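Intro to Household Textiles, Unit 2: Getting Stains Out

Okay, so last time we talked about fibers, and I promised we'd get to stains. I love stains. I've ruined enough shirts to have strong feelings on the matter, and most of what's in this handout I learned by wrecking something first.

Start with the big idea, which you'll need for the workshop: a stain is stuff sitting in or on a fiber, and you want to loosen the stuff without hurting the fiber. Before you grab a bottle, ask yourself what the stain is made of and what the cloth is made of. Write both down. I mean it, on paper, in your stain log (the grid is on the back page).

Protein stains first: blood, egg, milk, sweat. Cold water, always. Heat cooks protein and sets it right into the weave, same as an egg in a pan. Soak it cold, rub in a little plain detergent, rinse, then look at it in daylight before it goes anywhere near a dryer. If you can still see a shadow, go again. An enzyme detergent does nicely on these, but keep it off wool and silk, which are proteins themselves and will get nibbled on too!

Tannin stains are your coffee, tea, red wine and most fruit. Blot, don't scrub. A spoonful of white vinegar in a cup of cool water is a decent first try. Bar soap is a bad idea here (it can make tannins harder to shift), and I still see people reach for it every October when the cider comes out.

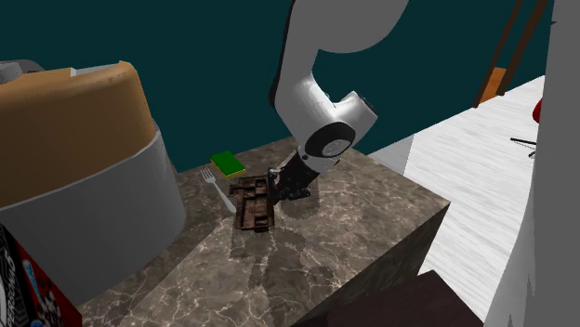 Grease wants dish soap and patience. Lay the cloth face down on a paper towel, work the soap in from the back, and give it fifteen minutes. Then wash as warm as the care label lets you. Cornstarch on a fresh spot will soak up a surprising amount before you even start, so if you drip salad dressing at lunch, go beg some from the kitchen.

Rust is the odd one out. It isn't a dye and it isn't food, it's iron oxide, and chlorine bleach makes it worse, sometimes a lot worse. Use an acid: lemon juice and salt on white cotton, or a store-bought rust remover if you've read the label and opened a window. Never mix either one with bleach. The fumes are dangerous, and I'm going to repeat that in class until you're sick of it.

Toshiko Hosoda taught this unit before me and left a box of swatches from the old Tradthorpe mill, and we'll be using those for practice. Swatch 1071 is a plain cotton and very forgiving. Swatch 3686 is a wool blend that shrinks if you so much as frown at it, so save that one for after you've had some practice. Please put them back in number order, they take me forever to sort.

For the workshop, bring an old white T-shirt, a soft toothbrush and a towel you don't care about. We start at 8 in the morning and the sinks fill up fast. Test every cleaner on an inside seam first and wait for it to dry before you judge the color.

Reading before then: the chapter on detergents, plus the care symbol chart. You can skip the part on dry cleaning for now, we'll do solvents in the next unit.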